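How to Edit a Volume of Collected Letters for a Small Press

Last updated December 2025

These are the steps I follow when preparing a writer's letters for print. They come from work on three volumes, the most recent being the Plenholm correspondence, which ran to 202 letters over two decades. A book of that size is manageable for one editor with a spreadsheet and a word processor. A larger project will need a second reader from the start.

Before you begin

Find out who owns the copyright. The person or library holding the paper usually does not own the words on it. Copyright in a letter normally stays with the writer and then the writer's estate, so you may need two permissions: one from the estate to publish the text, and one from the archive to use its copy. Ask for both in writing. Allow a few months. If the letters quote poems or song lyrics by other people, list those separately.

Step 1. Make a calendar of the letters

Open a spreadsheet and give every letter one row. The columns I use are: number, date, recipient, place of writing, form (handwritten, typed, postcard), length in pages, location of the original, and notes. Do this before you transcribe anything. Leave the number column blank until the dates are settled, or you will be renumbering for weeks.

Put a letter in the calendar even if it survives only as a fragment or as a quotation in someone else's memoir. You can decide later if it belongs in the book.

Step 2. Date the undated letters

Writers of letters often put "Tuesday night" at the top and nothing else. Start with the postmark if the envelope was kept, but check that the envelope and letter belong together. Archives inherit mistakes made by families. After that, look for mentions of magazine issues, weather, illnesses, moves and money. A line such as "the October number has my story in it" will usually get you within a few weeks.

Put any date you supply in square brackets. Add a question mark inside the brackets if you are guessing. In the Plenholm volume I ended up with 40 bracketed dates, and I have changed my mind about two of them.

Step 3. Transcribe

Type exactly what is on the page the first time through. Keep the misspellings, the odd capitals and the missing commas. Cleaning up as you go is the most common mistake, and it can't be undone without returning to the originals.

Mark problems the same way every time:

[illegible] for a word you can't read
[word?] for a reading you aren't sure of
[. . .] for text lost through damage
<word> for something added above the line

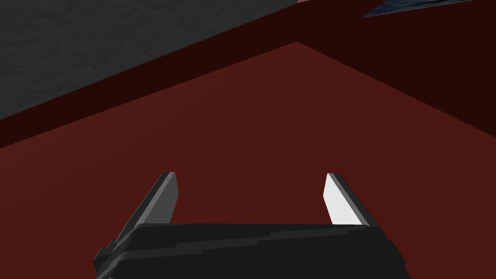
Save one file per letter and name it by date, year first. Keep this set of files untouched once it has been proofed. All later editing should be done on copies.

Step 4. Proof against the originals

Proof from the original or from a good scan, never from somebody's earlier typescript. If you can get a second person, have one read aloud while the other follows the manuscript, punctuation included. Plan on 5 letters per session. Attention drops off after that, especially with bad handwriting.

Step 5. Settle the text policy

Now decide how much to tidy. I correct plain typing slips without comment, keep spellings the writer used regularly, and turn underlining into italics. I leave paragraph breaks alone. Whatever you decide, write it down on a single page. That page becomes your "Note on the Text" with very little extra work.

Step 6. Write the notes

Identify people at their first mention and in the index, and nowhere else. Explain titles of stories and books, giving the place and year of first publication. Translate foreign phrases. Don't explain what a general dictionary would cover, and don't argue with the writer's opinions in a footnote.

For Plenholm I drafted up to 400 notes and then cut hard. Many only repeated what the next letter made clear. If a reference can't be traced, say "not identified" and move on. Readers sometimes write in with the answer.

I put notes at the end of each letter. Haberkorn prefers them at the back of the book, and Limura sets them at the foot of the page, so ask your publisher before you format anything.

Step 7. Index

Wait for final page proofs. Index people, titles of works, magazines and places. Add a short list of subjects if the writer returned to certain topics often. Under the main correspondent, break the entry into subheadings, or it will be a useless string of page numbers.

Sending it in

Most small presses want one document for the letters, one for the front matter and one for the notes. Inemetti also asks for the calendar as a separate file and prints it as an appendix. Include copies of your permissions with the manuscript, and keep the originals in your own files.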